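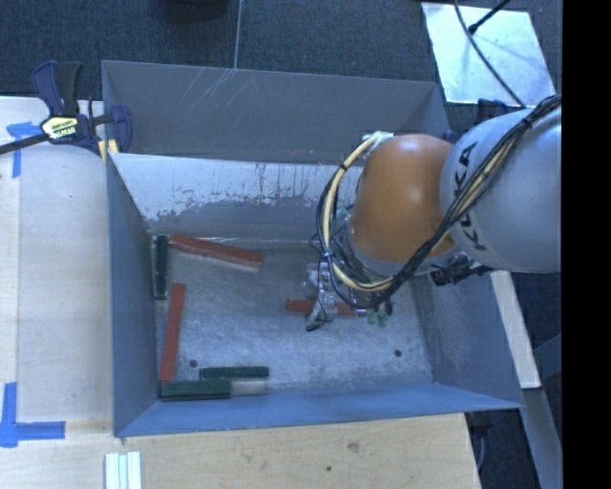 Rechercher sur le site OK

Retoucher un bac en tôle peinte sans y passer l'hiver

Publié le 13/01/2023 par Mirsad Omerović

Un bac en métal peint finit toujours par s'écailler. On peut s'en désoler, on peut aussi sortir la cale à poncer. Comptez un week-end, séchage compris, et prévoyez de quoi lire.

Videz le bac, puis lavez-le à l'eau chaude avec un peu de lessive de soude. Gants obligatoires, la soude n'a aucun humour. Rincez deux fois et laissez sécher une nuit.

Grattez ensuite tout ce qui se soulève. Une spatule suffit, le grattoir rotatif surtout si vous en voulez aux voisins. La peinture qui tient, laissez-la tenir. Poncez le pourtour des manques au grain 140 jusqu'à ne plus sentir de marche sous le doigt. Si vous la sentez encore, vous la verrez après la peinture, en mieux.

Dépoussiérez, dégraissez à l'acétone, fenêtre ouverte. Sur le métal nu, une couche fine de primaire antirouille. J'utilise celui de Flidura, acheté en promotion chez Preltgate dans un pot de taille industrielle que mes héritiers finiront. Le fond, s'il frotte toute la journée contre des pièces, je le laisse brut : j'en ai repeint un en février dernier, il a tenu 17 jours.

Pour la teinte, apportez un éclat de l'ancienne peinture au magasin. Le vendeur vous dira que c'est du gris. Insistez.

Deux couches au petit rouleau laqueur, en croisant, avec quatre heures entre les deux. Les coulures se rattrapent au pinceau sec dans les premières minutes. Ensuite elles font partie de la famille.

Budget : 32 euros, rouleau compris. Chez Živković on m'avait proposé un bac neuf à 457 euros, livraison en sus. Attendez jusqu'à une semaine avant d'y jeter quoi que ce soit de lourd, la laque durcit lentement en hiver.

Contact | © 2023 Vidside | Haut de page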